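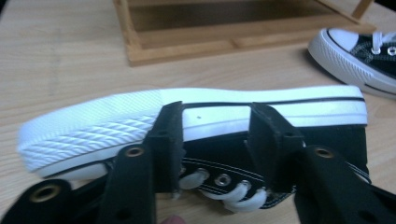
Canvas shoes are the ones we get asked about more than any other, so it seemed only right that the first thing we made for them should be a proper cleaning kit. The Rind Canvas and Rubber Kit is for low-tops, high-tops, plimsolls, deck shoes and anything else with a cloth upper stuck to a rubber sole. It came out of years of doing the job at our own kitchen sink with an old nail brush and whatever was under the draining board, and it deals with the two halves of the shoe separately, as they want quite different treatment. Take a black low-top with a thick white sole, a thin black stripe running along the rubber and a raised diagonal tread at the toe. The black canvas can look perfectly respectable while the white rubber shows up every speck, and if you go at the rubber hard with a soapy brush you end up with a grey tidemark creeping into the cloth above it. The kit has one bottle and one brush for each, and they live in the same little bag so you don't lose half of it in the back of the cupboard.

What comes in the bag

Rubber cream, 50 ml. A thick white paste with a very fine grit in it, a bit like an old-fashioned sink cleaner but gentler. You need a blob the size of a pea for each shoe, and I do mean a pea.
Canvas wash, 200 ml. A thin, low-foaming soap you dilute in a bowl of cool water. It has no bleach and no brightener in it, so it is safe on black and on dark colours.
Sole brush. Short stiff bristles cut at a slant, for getting down between the ridges of a patterned tread.
Canvas brush. Longer and much softer, with a rounded end for working along the stitching and round the eyelets.
Two cotton cloths, hemmed.
A mesh bag for the laces.
A drawstring bag to keep the lot in, made of undyed cotton.

The rubber cream

We call the cream Illum, which was Robel's name for it when it was still in a jam jar on the windowsill, and none of us ever thought of a better one. It is made for white and off-white rubber: soles, toe caps, and the bands that run round the side. Put a little on a damp cloth, rub in small circles, and wipe it away with a clean bit of the cloth before it dries. Thin painted or moulded stripes will stand up to it perfectly well as long as you follow the line of the stripe and don't scrub across it. If you are at all worried, try it near the heel first, on the inside, where a mistake won't trouble anyone.

For the bottom of the sole, use the sole brush and a bit more water. Tread patterns with crossing ridges do hold on to dirt in the corners, and the slanted bristles are there to get into them from both directions. Brush one way, turn the shoe round and brush the other way. It is oddly satisfying, especially with the radio on.

Illum will not turn old yellow rubber white again. We get a good many letters about this. Yellowing goes right into the rubber, and a cleaner works on the surface, so what you'll get is a clean cream-coloured sole, and I have grown rather fond of those myself.

The canvas wash

Most cloth uppers need far less washing than people give them. Knock off any dried mud outdoors, go over the canvas with the soft brush while it is dry, and you may well find that will do for another month. When you do wash, a capful in a bowl of cool water is enough for a pair. Dip the brush, shake it well, and work along the cloth in the direction of the stitching. On black canvas with white stitching, keep your strokes light and rinse the brush often, or the loose dye can settle in the thread and leave it looking dingy.

Rinse with a wrung-out cloth and please don't dunk the whole shoe. The glue between the sole and the upper is the weak spot on nearly every canvas shoe ever made, and a good soaking does it no favours at all.

Laces and eyelets

Take the laces out first, every time, even when you can't be bothered. Flat white laces pick up grime along the folds where they go through the eyelets, and you can't get at it while they're threaded. Pop them in the mesh bag with a splash of canvas wash and a jug of warm water, leave them while you see to the shoes, then rinse and lay them flat on a towel. They can also go through the washing machine in the bag, with the whites.

Metal eyelets should be dried with a cloth as soon as you've finished. Go round each one, front and back if you can reach. Damp metal against cloth leaves a little brown ring, and we have yet to find anything that shifts it.

Drying

Stuff the toes loosely with kitchen paper or a rag and prop the shoes on their sides, somewhere airy, out of strong sun. Overnight is usually enough in summer. In winter allow a day and a half, and keep them off the radiator, however tempting it looks — the heat can make the sole curl and the glue let go.

Please don't use it on

Suede, nubuck, leather or anything waxed. For those, have a look at our Gitmont brushes and balsam, which are made for the purpose. The canvas wash is also not meant for shoes with glued-on sequins or foil prints, though the rubber cream can be used on their soles if you are careful at the join.

Sizes and refills

The full kit does 24 pairs or so if you are sparing, and fewer if you have teenagers. When a bottle runs out, you can buy the cream or the wash on its own, and both are also sold in the larger household size: 100 ml of cream and a refill pouch of wash that tops up the bottle twice. The brushes should go on for years. Rinse them, flick them out, and stand them bristles down so that water doesn't sit in the wood.

The cotton bag can be washed at 40 degrees but will shrink a touch the first time. We cut it generously with that in mind.

Changes to the kit

Since May the sole brush has had a slightly longer handle, after several of you with big hands wrote to say your knuckles were getting wet. The old handle is still about in the odd shop and the bristles are just the same, so there's no need to replace one you already have. We have also swapped the cap on the canvas wash for one that closes with a click, and it no longer dribbles in a suitcase.

Ordering and questions

The kit is made and packed by Clotura and sent out in a plain card box. If anything arrives leaking or squashed, let us know and we will send another. For questions about a particular shoe, write to Robel Berhe through the contact page and tell him the colour of the canvas and what the mark is, if you know. He likes a difficult stain and he does write back, though give him a few days in the school holidays.

Page updated August 12, 2024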